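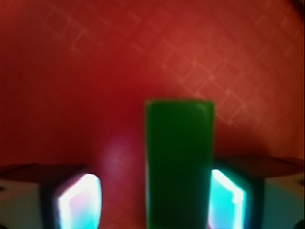
Red textured tray – how do I get the grip pattern clean without wrecking it?

Posted by halov_kitchen

Hi all! I picked up a big red plastic tray at the Dolusberg flea market in June and it has pretty much moved into my kitchen. The bottom has one of those fine raised diamond patterns, and there's a raised rim all the way around with rounded corners. My kid uses it for sorting toys and I use it for everything else, snacks included.

My trouble is the pattern. Grime sits down between the little diamonds and a sponge just skates over the top. I've tried dish soap and a long soak, but the tray is too big to lie flat in my sink, so one end always sticks out. I also have some 600 grit sandpaper left from another job. Too rough? I'd like to keep the texture, things slide less on it.
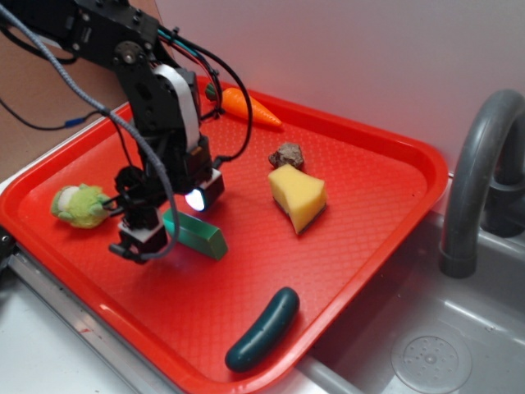 The red tray by the sink, with the toy carrot, the rock and the green block on it.

Jadoon

Please put the sandpaper away! I did that to a tray once (I used 432 because it was in the drawer) and got a dull gray patch that catches even more dirt. Mix baking soda with a bit of water until it's like toothpaste, spread it on, wait ten minutes, then go over it with an old soft toothbrush. Brush along the diagonals, first one way and then the other, so you get down both sets of grooves. Do half the tray, rinse, turn it around, do the other half. Mine took almost 100 minutes the first time, but I was watching a show, so your mileage may vary. Dry it standing on its edge with a towel under it.

If you're putting food on it, I'd take the rock off first – grit gets into those grooves and scratches.

sotia_at_home

just use the shower. lean it on the wall and hose it down

halov_kitchen

Did the toothbrush thing on one corner tonight and the color is so much brighter there! The rest will have to wait until I buy more baking soda. And the 3000 grit I was going to try next is going back to the garage.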